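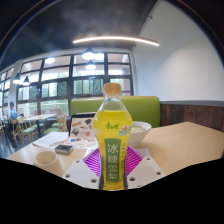 A drink bottle held at its base by the white jaws of a hand-held gripper.

Borislav Tomić has sat through enough student robotics showcases to be suspicious of applause. He supervises the Rundex project, a one-term class in which students teach an arm to pick up ordinary tableware, and when we spoke on 4 August 2023 he did not want to talk about the highlight video.

"Everyone has a highlight video," he said. "Ask how many tries are in the folder you didn't post."

For Rundex the folder holds 224 tries from the final week. The arm got the object up and set it back down in 181 of them. I told him that sounded decent for a student team.

"It sounds decent until you look at which objects," Tomić said. "A bottle with a nice waist, standing up, nothing leaning on it? Fine. Paper cups, much worse. They squash."

The students collect their demonstrations by hand, with a gripper they carry to wherever people eat. The class handout claims this makes the results hold up "in any setting." I asked whether he believes that.

"No. I asked them to take the line out in January. It's still there."

He is kinder about the work itself. A team of 15 rebuilt the jaws twice, and one group threw out 37 recordings after finding their timing was off. "They didn't have to tell me," he said. "I gave them a better grade for it."

Whether the class should grow is another matter. The school wants a second section in the fall. Tomić wants the cups fixed first, and he hasn't signed the form.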